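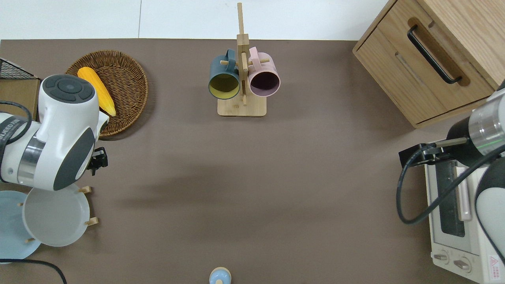
Candthorpe Students Take Kitchen Robot Project to Goltero Challenge

CANDTHORPE – The robotics club at Candthorpe Technical College will enter a two-armed kitchen robot in this year's Goltero Student Challenge, the college said Thursday. It is the club's first entry in the household division, which asks student teams to program robots for everyday jobs such as putting away dishes, sorting food and using small appliances.

The club has worked on the project since the start of the fall term. Students set up a practice table in the engineering building with a wooden mug tree, a wicker basket, a toaster oven and a small cabinet with a drawer. One robot arm reaches in from the left side of the table and a second from the right, each fitted with a black gripper.

Club members come from the college's mechanical engineering, computing and product design programs. No earlier experience with robots is required to join. New members start by moving the arms by hand control at low speed, then learn to record a task, label the recording and use it to train the control software.

The club has recorded 466 practice runs so far. Each run is saved with a short written note on what the operator was trying to do and whether the attempt was kept or thrown out. Runs that are thrown out stay in a separate folder, and students go back to them when they want to see why a grip slipped or an arm stopped short.

Plates and mugs have taken up most of the term. A plate lying flat gives a gripper little to hold, so students have spent many sessions on the angle of approach at the rim. Mugs have to be lined up with the pegs of the mug tree, and a small error in the wrist can push the whole stand across the table. The club is also writing tasks for the cabinet drawer and the toaster oven door.

Funding for the project comes from the college's student activities budget and from Sundqvist, an equipment supplier that gave the club a parts grant in March. The grant paid for replacement gripper fingers, cables and a second workstation for labeling recordings. Sundqvist will also lend the team a shipping case for the trip to the competition.

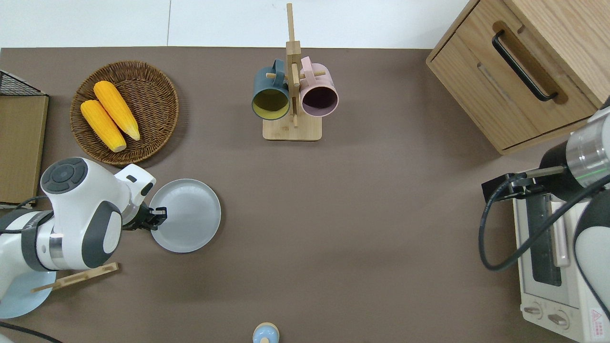 About the Competition

The Goltero Student Challenge is open to teams from two-year and four-year colleges. In the household division, each team gets 30 minutes to set up and then runs a list of tasks handed out by the judges that morning. Teams may restart a task once. Points are given for finished tasks, for careful handling of objects and for a written report on how the system was built and tested.

The report must be turned in before the team travels. Candthorpe's entry will cover how the practice table was laid out, how recordings were chosen for training and what changes were made to the grippers during the year. The club plans to post the report on its web page after judging is over.

Open Lab and Membership

The club will hold an open lab in Tonden Hall before the competition. Doors open at 4 p.m. and the lab has room for 80 visitors. Students will run tasks at the practice table and answer questions. Visitors may try the hand controls under supervision – children must be with an adult. Admission is free, and no ticket is needed.

Students who want to join the club next term can sign up at the open lab or at the engineering office. The club meets in the lab 2 evenings a week during the term. Members who want to travel with a competition team must complete the lab safety course first.

Media Contact

Candthorpe Technical College
Office of Communications
Tonden Hall, first floor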